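Tuesday, February 13, 2024
Workshop notebook — Dalstead, main floor
Entry: layout, lighting, shelving

Started with the light readings before the floor filled up. Meter on the tripod at bench height, sensor facing up, blinds open. Front bench 400 lux, rear desks 318. The rear figure is low for soldering and fine for keyboard work. Kane wants the soldering station moved back there to be closer to the extraction duct. I would leave it where it is until we have a task lamp on an arm. The old Poulain lamp has a cracked base and the replacement joint has not come.

Repeated the rear reading with the desk lamp on and got a number I don't trust, because my shadow was on the sensor. Discarded. Will redo after dark with only the ceiling fixtures running, which is the condition that matters in the late afternoon anyway.

Noise: the duct hums when the fan is on setting 2. Setting 1 is quiet. It is audible along the brick side and not much elsewhere. Merle thinks a hanger has worked loose somewhere over the brick wall. Needs the long ladder, and the long ladder is at Warwood until the end of the week.

Shelving. The white metal unit stays in the center. We discussed pushing it against the brick, but then the rear desks lose their only divider and everything on the shelves is a longer walk from both sides. Decided:

Top shelf: light items only, nothing that needs two hands to lift down.
Second shelf: test equipment in current use.
Third shelf: power supplies and cable boxes, labeled on the short end.
Bottom shelf: heavy items.

Maximum per shelf according to the Gusness sheet is 147 lb evenly distributed. We are well under that on all of them, but the sheet assumes the feet are level and I have not checked since the unit was last moved. Put a level on it before reloading.
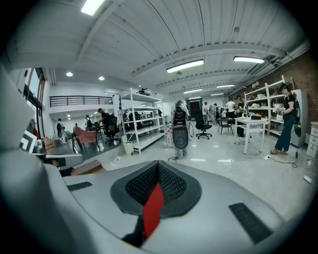 Main floor looking toward the mezzanine. White shelving unit at center, brick wall and ductwork at right.

Seating. The pink armchair is still over by the desks, in front of the black mesh chair. It takes up the space where a cart has to turn. Options are the mezzanine or the area by the window. Mezzanine means carrying it up the stairs, and the legs are thin enough that I would take them off first. Kane measured the stair at the narrow point and says it clears. I have not seen the measurement written down — Kane, please add it here.

Bags: people come in and put them down wherever they stop. Proposal is a row of hooks on the left wall at a height that keeps straps off the floor. Ordered 17 hooks, steel, screw-fixed. Need to find out what is behind the paint on that side before drilling. If it is hollow, mount a board across the studs and put the hooks on the board.

Cardboard: anything empty gets flattened the same day. Boxes with stock in them go on the shelves or get a label with a name on it. Unlabeled boxes left on work surfaces will be opened and sorted on Friday.

Open items
— Level the shelving unit, then reload (me)
— Rear light reading after dark (me)
— Duct hanger, when the ladder is back (Merle)
— Stair width, written down (Kane)
— Wall check before hooks (Kane)
— Lamp joint: ask Poulain again, otherwise buy a different arm

Merle asked about repainting the floor in June. Would mean clearing everything including the shelving. No decision.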